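Chores, again
2022-03-09

Fionnuala Scanlon asked whether a robot arm could tidy her kitchen yet. No. Clearing a mixed bin is still hard enough. Rigid objects are mostly a grasp planning problem - a cup on its side is manageable if the rim is reachable. Cloth has no fixed shape, so the model you fitted before contact is useless after it. 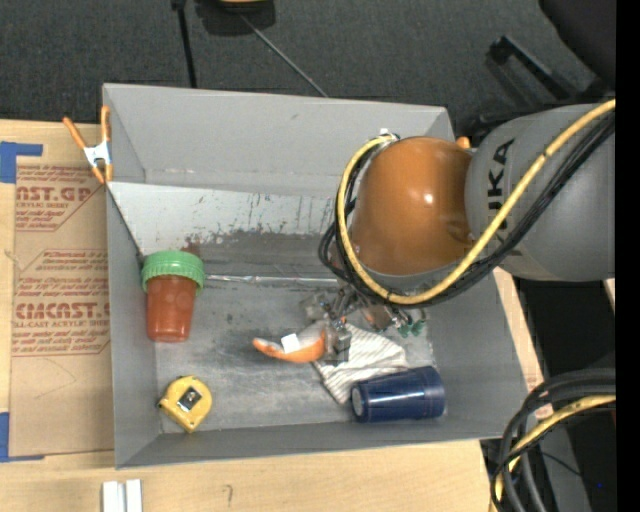
Cycle time is the other issue. A person sorts 20 items while the planner is still rejecting grasps. I'll look at it again in April, with 40 objects and a softer fingertip.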